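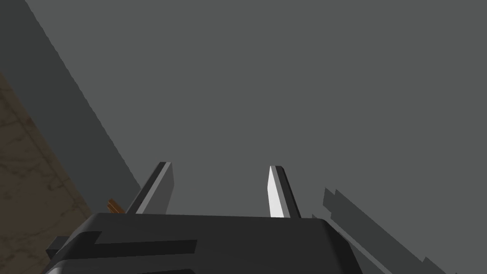 Riment Citness review: a two-armed chore robot you can try on your own PC

Reviews > Home Tech > Software
6 min read

By Robel Nigatu

Citness is a program that puts a two-armed robot in a simulated house and lets you give it chores. It is made by Riment and sells for $400 as a one-time purchase. There is no hardware in the box, and in fact no box. You download it, pick a room, pick a job, and either drive the arms yourself or hand the job to the trained controller that comes with the program.

I bought it in April with a simple question. I wanted to know how close a machine is to doing the small jobs that fill up a Saturday, like putting a bottle back where it belongs. Real robots that might do this cost more than my car. A simulator is the cheapest way I know to find out what the hard parts are.

Setup

Installation took 40 minutes on my desktop, most of it downloading the rooms. The menus are plain and I found what I needed without the manual. You choose a room, then a task, then whether you want the room view or one of the wrist views. The wrist views are the ones you will use most when driving by hand. From across the room you cannot tell whether the fingers are lined up with anything.

The graphics are fine and no better than that. Wood and stone look good. Shadows are rough, with stair-step edges, and on a big blank wall you notice them. I left the shadow setting at its default because the higher one made the wrist views stutter.

Driving it by hand

I started with manual control and a gamepad. My first hour was bad. Each arm has more joints than I have thumbs, and I kept turning the wrist when I meant to move the forearm. By the second evening I could pick up a bottle, lift it and set it down somewhere else, using one arm and leaving the other parked.

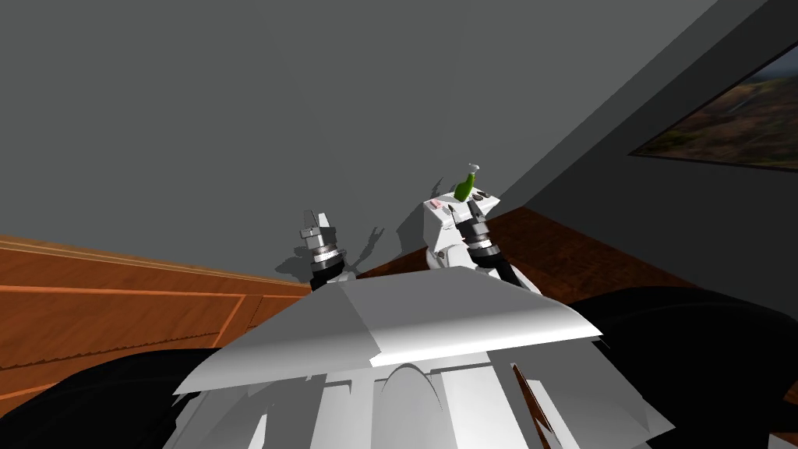 Green bottle in the right gripper, left gripper free.

A spray bottle is a decent test. It has a smooth body and a narrow top, and if you grab it too low it leans. If you grab it too high you are holding the part that is supposed to move. A person sorts that out without thinking. In Citness you learn to come in slowly, stop, check the wrist view, and close the fingers a bit at a time. My best time for moving one bottle from one end of a counter to the other was longer than it takes me to wipe down the whole counter at home.

Two-arm jobs are much harder. Passing something from one gripper to the other took me a week of short sessions, and I still drop things. The gamepad layout does not help. Switching arms means holding down a shoulder button, and if you let go early the wrong arm moves.

Letting the controller do it

This is the part most buyers will care about. Riment's controller takes a task from a list and tries to complete it with no help. I left it running overnight several times and ended up with about 4000 attempts at single-object jobs, mostly picking up and putting down. The program's own log gave it a success rate of 86 percent.

That sounds good until you think of it as housework. If I broke or dropped one dish in seven I would be asked to stop. The failures also bunch up. It does well with boxes and cans standing in the open. It does poorly with anything lumpy, anything lying down, and anything close to a wall where the wrist housing has no room to turn.

Two objects close together are the worst case. The fingers are flat plates and fairly wide, so going in for one thing often means bumping the other. Sometimes the controller backs off and tries from another side. Sometimes it opens and closes on air and reports that it is done. Riment says in its release notes that it is working on that last one.
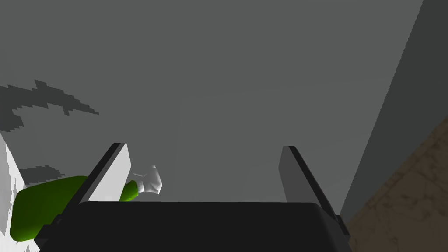 Wrist view, fingers open. Green object and small white one at left.

If you only use the room view you will miss a lot of these errors. I would like an option to record both views side by side. At the moment you have to run the replay twice.

What it says about real chores

A simulator is kinder than a kitchen. Nothing in Citness is greasy, and objects do not get moved by a kid or a dog halfway through the job. The controller still struggles with plenty of things I would call easy. My answer for now is that machines can do single, well-spaced, sturdy items, slowly, with someone checking on them. A shop floor where the same part shows up in the same place is a better fit than a house. The Zurbridge add-on, which swaps the house for a packing bench, was far more reliable when I tried its free demo.

Good

Simple menus
Useful wrist views
Replays are saved automatically

Not so good

Gamepad layout for two arms
Controller sometimes reports a finished job when it has missed
No side-by-side recording

Who should buy it

Students, hobbyists and people thinking about a robotics course will get their $400 out of it. If you are hoping for a preview of the robot that will clean your home next year, save the money. I am keeping my copy installed and will run the same tests again when the next update is out.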